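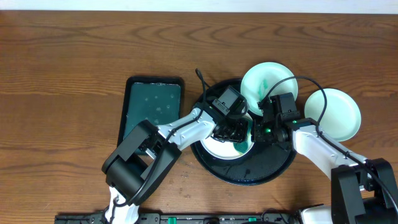 Why Does Soap Clean?

A page for young readers from the Hillance Museum of Everyday Science
Written by Angeliki Antoniadis
Reviewed by Eirini Ververidis
Ages 8 to 12

Soap is found in almost every home, school and hospital. People have made it for thousands of years, long before they understood how it worked. This page explains what soap does and why water needs its help.

Water and oil do not mix

Everything around us is made of very small pieces called molecules. They are far too small to see, even with a school microscope.

Water molecules hold on to one another strongly. Oil molecules do not hold on to water. When oil is poured into a glass of water, it floats to the top and stays there in a layer. If the glass is stirred, the oil breaks into drops, but the drops soon find each other and the layer comes back.

Butter, sunscreen and the natural oil on human skin all behave in a similar way. Dirt and germs often stick to these oils. Rinsing with water alone can remove some of the dirt, but much of the oil stays behind and the dirt stays with it.

A molecule with two ends

A soap molecule is long and thin, and its two ends are different. One end, called the head, is attracted to water. The other end, called the tail, is attracted to oil and stays away from water.

When soapy water meets a greasy spot, the tails push into the grease and the heads remain in the water. Soon the grease is surrounded. Rubbing helps to break it into tiny drops, and each drop becomes wrapped in a ball of soap molecules with all the tails pointing inward. Scientists call this ball a micelle (say "my-SELL"). The outside of the ball is made of heads, so it can float away in the water.

What about the bubbles?

The surface of water behaves a little like a stretched skin. This is called surface tension. Some insects are light enough to stand on it.

Soap weakens the surface tension, and this allows water to spread out into thin films. A bubble is one of these films wrapped around some air. It has a layer of soap on the inside, a layer of soap on the outside, and a very thin layer of water between them. The colours on a bubble appear when light bounces off both sides of the film.

A large amount of foam does not always mean a large amount of cleaning. Some products clean well and make very few bubbles.

How soap is made

Traditional soap is made by mixing fat or oil with a strong substance called an alkali. Long ago, people obtained the alkali from wood ashes. The mixture changes into soap and a clear, syrupy liquid called glycerine. Alkalis can burn the skin, and soap making must only be done by trained adults.

Our gallery includes a copper soap kettle from the Bakalis works in Cunemmont. It holds 336 litres. Finished bars were left on racks for 40 days to harden before they were wrapped.

Many modern cleaning liquids are not true soap. They are detergents, and they are made in factories from other ingredients. Their molecules also have a head and a tail, and they work better than soap in water that contains a lot of minerals.

Try it: the pepper test

Ask an adult before you begin. You will need a shallow bowl, water, ground pepper and dish liquid.

1. Pour water into the bowl and wait until it is still.
2. Sprinkle pepper over the surface.
3. Put a small drop of dish liquid on your fingertip.
4. Touch the centre of the water.

The pepper rushes toward the sides of the bowl. The dish liquid has weakened the surface tension in the centre, and the stronger pull at the sides carries the pepper away. Do not taste the water, and wash your hands when you have finished.

Words to know

Alkali: a type of substance that can turn fats into soap.
Detergent: a cleaning substance that works like soap but is made differently.
Micelle: a tiny ball of soap molecules.
Molecule: a very small piece of a substance.

Page last reviewed: 2020-10-13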